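Shared workshops should publish their machine hours. Brosgate, the makerspace on Dandville's east side, charges 87 dollars a month and lists its tools by name. It does not list when they are free. A member who joins for the laser cutter learns the answer on Saturday, standing in line.

The log is easy to keep. Most door and tool systems already record each session – the data sits in a file and is never read.
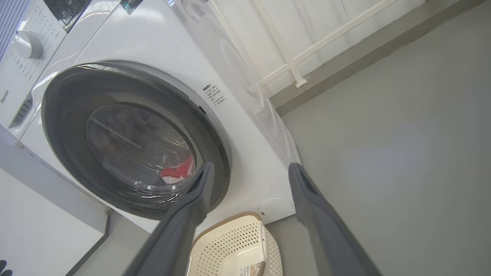

A front-loading washer with red fabric in the drum.

Pornwood's shop posts its log every month. In July the laser ran 184 hours and the lathe far fewer, and the members voted to spend the repair money on the laser. Brosgate has 400 members and should be able to do the same. Until it does, the board is setting fees by guesswork.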